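06/08/2021
By Araba Quaye and Rasmus Ots
Print | E-mail

3.2 Surface finish and grain visibility

Pale boards were stored for 18 weeks in the Sesus drying room and then coated with Plosenine, a clear water-based finish. Grain contrast was scored by two readers on a scale of 0 to 8. The full set held 249 boards, all cut by Zevwood. Fine grain running along the board (Figure 4) was harder to score than coarse grain, and the readers disagreed more often.
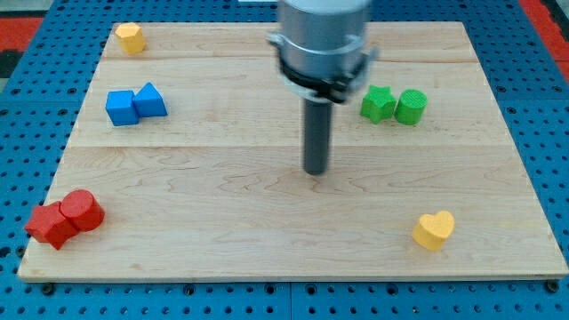 Figure 4. Light maple board with fine wavy grain, colored blocks near its edges and corners.

Scores fell slightly after the second coat – the drop was larger on boards sanded by hand. Nyarko and Adjei found the same trend in oak. Coat thickness was not controlled in November, and those boards are left out of Table 2.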